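Zilard two-arm bench kit: read this before you sign the order

We bought the Zilard kit in September for a small teaching workshop, after the better part of a year arguing over whether we needed a second arm at all. I was against it. I'm still a bit against it, though less than I was.

The price first, as the website makes you hunt for it. Ours came to 1,340 for the pair of arms, the posts and the power supplies. Sounds fair for what you get. Then you find that the wrist camera is extra, the clamps are extra, and the software licence that lets both arms run together is free for the first year only. The renewal price is not printed anywhere. I had to write in and ask, and the reply gave me a range. If you are putting this through a yearly budget, get that figure in writing before you order, and put the licence on its own line so it can't hide.

Delivery was quoted at 2 weeks and took 8. The boxes were well packed and nothing was missing, I'll give them that. The printed instructions cover one arm. For the second you are told to "repeat in mirror", which cost us an afternoon and a fair bit of swearing, mostly over cable lengths.

What do you use it for? The sales page shows it sorting fruit and folding napkins. We put cups and mugs on a cloth and see how it copes, which seems to me a much better test of what you've paid for. A mug handle is awkward. The thin wall of a cup is worse, because squeezing too hard spoils the cup and squeezing too gently drops it. Neither job appears in the brochure. 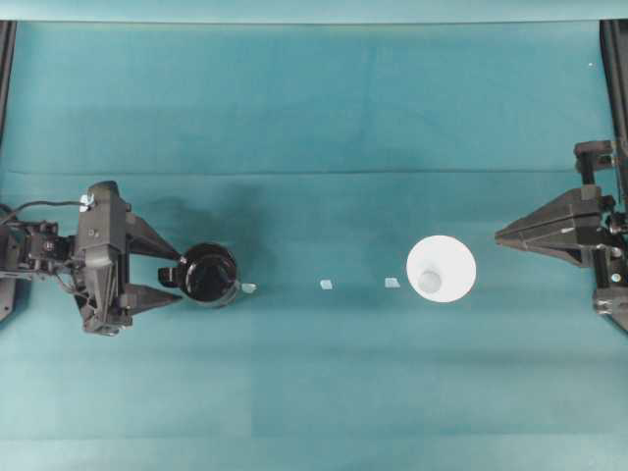
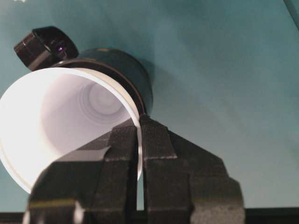
Mug and cup work on the teal cloth. First picture: both arms at the table. Second: the gripper on the rim of the white cup.

The fingers are the best part of the kit. They come to a narrow point, so they'll go into small gaps, and the pads inside them have enough bite for a smooth rim. I expected to be buying replacements within the month and haven't yet. Spare pads are sold only in packs, of course, and the pack costs more than it should for what are basically two strips of grippy stuff and a screw.

The arms themselves are fine. Not quick. There is a little play at the wrist that you notice when you ask for the same spot again and again, and the maker's figures for this are so vague that I stopped reading them. The claimed reach is enough for a small table. Measure yours anyway, and allow for the posts and for the cables, which loop out further than the drawings suggest.

Now the wrist camera, an extra 150. I'd have left it off the order and I'd have been wrong. From overhead you can see that a finger is near a rim. From the wrist you can see whether the rim is between the pads, and that saves a lot of bending over the table. It should be in the basic kit, and I suspect it isn't so that the headline price stays low.

We also had quotes from Fistik and Tambunan. Fistik wanted us on a rental plan with a minimum term, and I don't rent things I expect to keep. Tambunan's arms felt stiffer when we tried them, but the quote left out delivery and training, and once those went in it was well past what we had. We bought the Zilard through Vandach, who were slow to answer before the sale and slower after it.

Would I buy the pair again? I'd buy one arm and the camera, run it for a term, and add the second only if people kept asking for it. Two arms look impressive to visitors, but a good half of our sessions so far have used just the one. Keep money back for pads, clamps and the licence, and don't promise anyone a start date until the boxes are in the building.

Three stars. The missing two are for the licence and the instructions.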